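The Prumuddale Immigrant Legal Clinic will open a second office in Serlow in September, law school staff said this week. The clinic takes on asylum, family petition and work permit cases at no charge.

Students handled 409 cases last year, up from fewer than the clinic could staff when it began. More than 600 people are now waiting for a first appointment — most of them live in or near Serlow and travel by bus to reach the current office.

14 shares | 3 comments

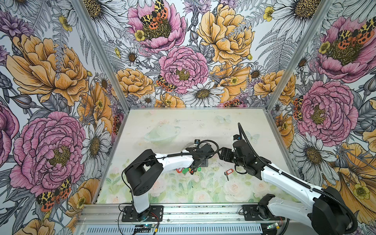
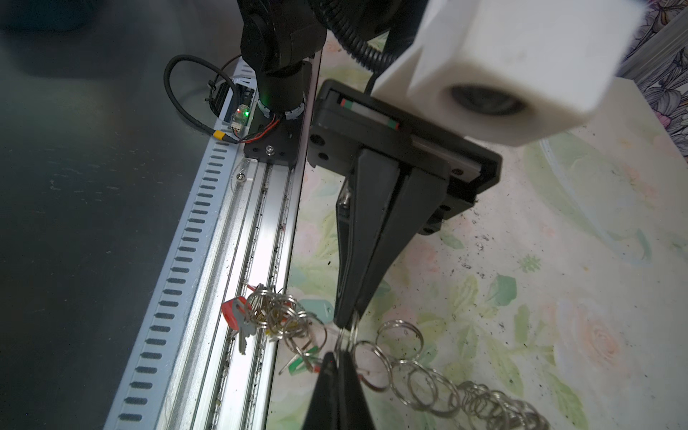
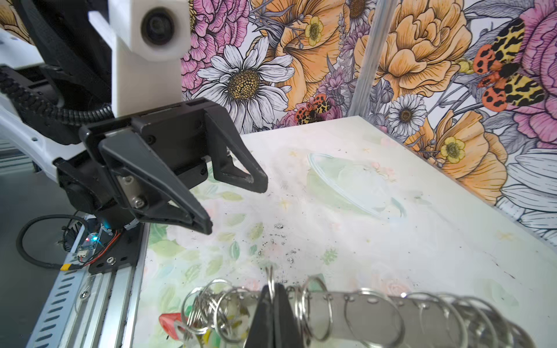

The new office will be on the second floor of the Grondetti Building, across from the county courthouse. It will have five student desks, a meeting room with a door that closes, and evening hours until 8 p.m.

A grant from the Ursu Fund covers rent and interpreters for two years. The law school will pay for one supervising attorney. Second-year students can apply for a place after they finish the course in client interviewing.

Walk-in visits will not be offered at first. People who already have a case with the clinic can keep their current student team or ask for a transfer to Serlow — the form is at the front desk in English and Spanish.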